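Before you sign for the hand
What a packing firm in Plumstead should ask about the budget, and seldom does

The quote from Mondik runs to 13 pages and the price is on the last one. By then you have read a good deal about dexterity and very little about spare fingertips.

I went to see the thing at Jarman, a small packer that has been weighing up two of these robot hands since August. Management there likes them. The people who do the sums are less sure, and I side with them.

The arm is the cheap part
Arms have been getting cheaper for years. Hands haven't followed. A fingered hand has joints, screws and rubbery tips, and every one of them is a future invoice. Mondik's cover lasts 9 months and leaves out "wear surfaces", meaning the bits that touch your goods.

Then there is the sleeve. Jarman was quoted £1111 for a year's supply of fabric covers and fingertips, per hand, fitting not included. Wedley, the rival bidder, puts covers in the price but charges for each software visit. Pick your poison.

Ask to see it with your own awkward stock, the clear and shiny stuff, and stay for over an hour. A sales demo with a wooden block proves that it can lift a wooden block.

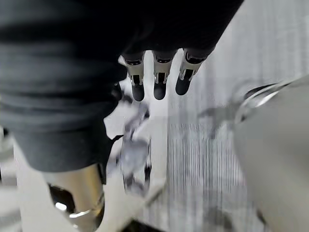 What to put in the plan
Budget for a person beside it for the whole first year. Get the price of one replacement finger in writing. Ask who pays when the line stops, and if the answer takes longer than a sentence, keep your money for now. Jarman has yet to sign.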